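Week 6 notes: Why a pile of sand has the shape it has

Hi all. I'm typing these up from my scribbles because half of you were out with the March cold and the other half told me my board writing was hopeless (fair!). Bring them to section, Narendra Gautam will be going over the problem set with you there.

Where we left off

Last time we did liquids in containers. Pour water in a tall tank and the pressure at the bottom depends on how deep the water is, and that's the whole story. Grain doesn't do this. If you keep filling a tall silo, the pressure on the floor climbs for a while and then it pretty much stops climbing. The walls pick up the rest through friction. This is the Janssen effect, and I spent far too long on it because I love it.

Angle of repose

Pour dry sand slowly onto a flat table and you get a cone. Keep pouring and the cone gets bigger but the slope stays nearly the same. The steepest slope the pile will hold is the angle of repose. Rough, jagged grains hold a steeper slope than smooth round ones, and a little moisture steepens it a lot (sandcastles). Too much water and the whole thing slumps.

Roxana Tănase asked whether a bigger pile should be flatter because it's heavier. Great question, and my answer in class was muddled, so let me try again. The weight pulling a grain down the slope goes up with mass, but so does the force pressing it into its neighbors, and friction follows that pressing force. The mass cancels. For dry grains, then, big pile, small pile, same angle.

The Wundby silo problem

This is the one on the handout. Wundby is our made-up-units farm town from week 2, and the silo is 15 meters tall and full of barley with a bulk density of 722 kilograms per cubic meter. First work out the floor pressure as if barley were a liquid. Then do it again with the Janssen formula, using the wall friction in the table. Your second number had better be smaller! If it isn't, check the sign in the exponent, that's where everybody slips, me included.

Force chains

Inside a packed bed the load doesn't spread evenly. It runs along crooked lines of grains that are squeezed hard, with other grains sitting right next to them carrying almost nothing. Tap the container and the lines rearrange. It also explains why pushing a rod into packed grains gets hard so fast: the grains ahead of the tip have to move out of the way, and they jam against each other and the walls. Loose grains can shuffle, tight ones have to spread apart first (the word for that is dilatancy, and yes it's on the quiz).

Reading: Castellanos chapter 4, skip the part on powders. Vomel's short chapter on silos is easier going if the math in Castellanos puts you off.

Problem set is due before section. Show your units please, 78 of what? 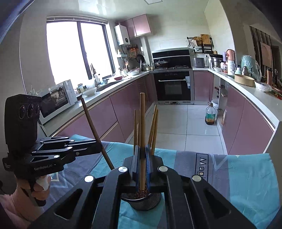 Fig. 6. Chopsticks standing in a bed of granules, some leaning.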